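Notes from the keeper workshop planning call, July 2022. Posting them as a thread so the small collections see them too.

1/ The enrichment survey closed with 208 replies. Most came from keepers, a few from vets. Thanks to Chibuzor Akande for sorting the free-text answers.

2/ Top request was training for hoofstock crate loading. Second was diet sheets for small primates. Nest box design came third, well behind.

3/ We can pay for 4 workshops this year. Akpan has offered its lecture room for the first one. The other venues are still open.
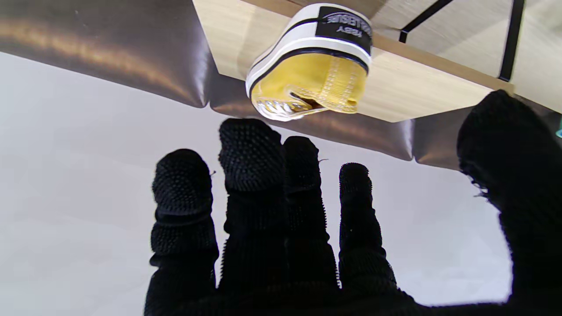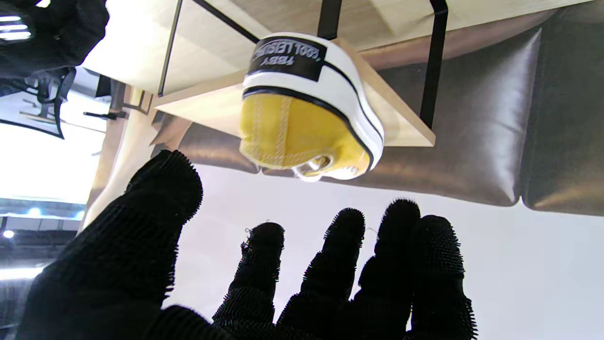
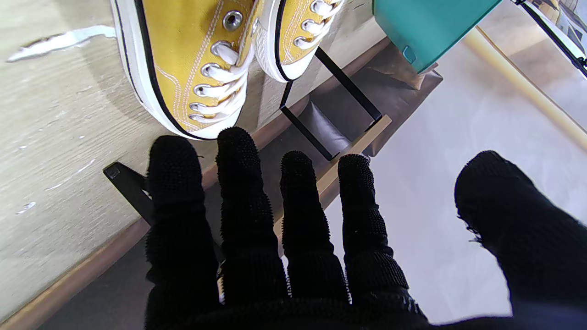 4/ The shared document library now holds 1,000 files. Chukwuemeka Okonkwo is tagging them by species and topic - birds are finished, reptiles are half done.

5/ Please don't upload scans without a title and a year. We had a batch in April that can't be searched at all.

6/ Travel grants: the fund stands at 2,000 pounds. Priority goes to keepers who have never been to a workshop. Your line manager has to sign the form.

7/ If you run a webinar, send the slides as well as the recording. Some sites can't stream video at work.

8/ Next call is on crate loading only. Send questions to Chibuzor by Friday.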